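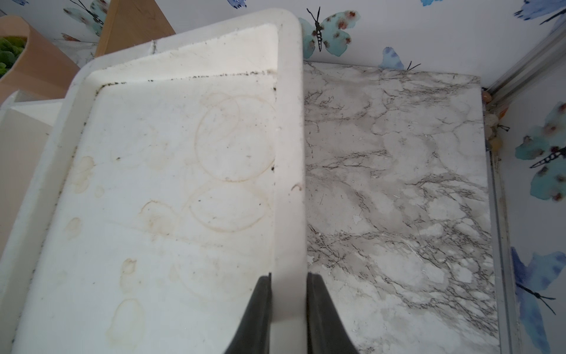
Rings like those mean a tray has been put away by someone in a hurry, a reader in Undale wrote to us in August, and no new product is going to fix that. We think the reader has a point.

Jikar is releasing a tray and cooler care kit this month under the Zavadik name. It contains 2 brushes, a scraper and a bottle of cleaner, and it sells alongside a short printed guide. We would like to be plain about what it can do. Fresh water marks on white plastic usually come off. Old yellow ones may fade and stay. Dirt packed into the corner where the floor of a tray meets the wall needs a stiff brush and patience, and an old toothbrush will do that job nearly as well as ours.

Hellwig, which makes the brushes, wanted the word "restores" on the box. We tried the kit on 40 used trays and left the word off.

The guide also covers storage, where we have doubts about much of the advice going around. Wire baskets on a wall keep things off the floor. They do not keep crumbs off it. Styrofoam picks up smudges on its outside, and hard scrubbing roughens the surface, so the guide says to wipe it with a damp cloth and stop there. 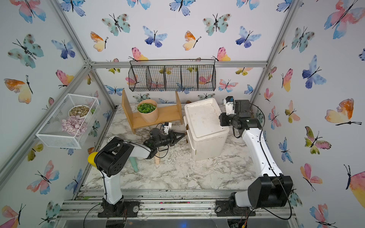 Availability

The first run is 4,000 kits. Another 300 go to the Undale store for customers who want to try one at the counter on their own tray before paying. Bring a dirty one. Kits opened at home can be returned with the cleaner half used, but the brushes have to come back too.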